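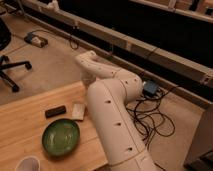
Woltby have re-signed Tharindu Bandara for one more season, and my phone has been buzzing since breakfast with people who think this fixes the back line. He's a smart player and I love him dearly. He also turns like a delivery truck in a cul-de-sac.

Last year he started 7 games and finished 5 of them. In the Eynon match he won every header and lost every footrace, including one to their goalkeeper. That makes 264 appearances for the club, and I'd guess 8 more would be a good return from here.

So play him at home, play him against the tall teams, and for pity's sake leave him on the bench at Warik, where the wingers look fifteen and run like they stole something. The coach won't do this. The coach will play him at Warik, on that awful pitch, in December.

I've already bought the shirt – the new one with Flimov across the chest, which I still can't pronounce. Large, because the medium was optimistic.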